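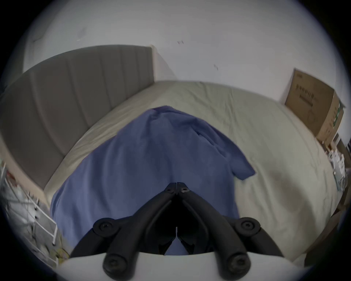
folding homework, blue shirt, pre-fold. club project update thread, going fast, bus in 14 min

---

so for anyone new: Skanthorpe robotics club, our fall project is laundry. team name is Brudo. do not ask, Hefin picked it

---

we each take the hand gripper home, fold stuff, send the recordings in. the arm at school learns off those. my week is beds. Orhun has floors and couches

---

the rules Ms. Yensuk gave us for shirts:
- toss it, don't lay it out nice
- sleeve first
- slow on the close
- if you mess up keep going, leave it in

---

that last one kills me. I want to restart every single time

---

sleeves are the whole problem btw. jaw tips are tiny so if you come in flat you just push the fabric along. have to come in steep and sort of scoop. my wrist hates me

---

club total as of last night: 1466 folds. goal for the November demo was 800 lol. Mayuree did so many towels. SO many towels

---

but. we only have 40 with shirts on a bed and the demo is shirts on a bed. so guess what I'm doing til midnight

---

Nicanor trained on the towel stuff anyway just to see. gave the arm a t-shirt. it folded the bottom half like a towel, then patted it. patted it!! we have watched that video way too much

---

ok things I'd tell the next person who gets the gripper, since the handoff sheet has like two lines on it

---

1. tighten the pivot screws before you start. they back out. I lost an entire evening to a finger that was lagging and I thought it was me

---

2. move the covers and pillows. I left a blanket on for my first batch and grabbed blanket plus shirt over and over. Jintana (Ms. Yensuk, she says we can call her that, I cannot) made me redo them

---

3. a soft bed is harder than a table. you press down and the matress goes with you. go lighter than you think

---

4. change shirts. I did my first bunch all with the same one and Orhun said the model is going to be an expert in exactly one shirt. he's right, he was annoying about it

---

someone asked yesterday if the arm is any good yet. towels yes. washcloths yes. shirts it gets one sleeve in and then kind of wanders off

---

Retirell meet is the one after ours and they're apparently doing socks. socks!! pairs!! I'm not worried you're worried

---

still need: shirts in dark colors, anything striped, long sleeves. if you're in the club and have a hoodie bring it to the Amini room by 4. I will give it back folded (badly)

---

bus. more tonight if I get thru the blue one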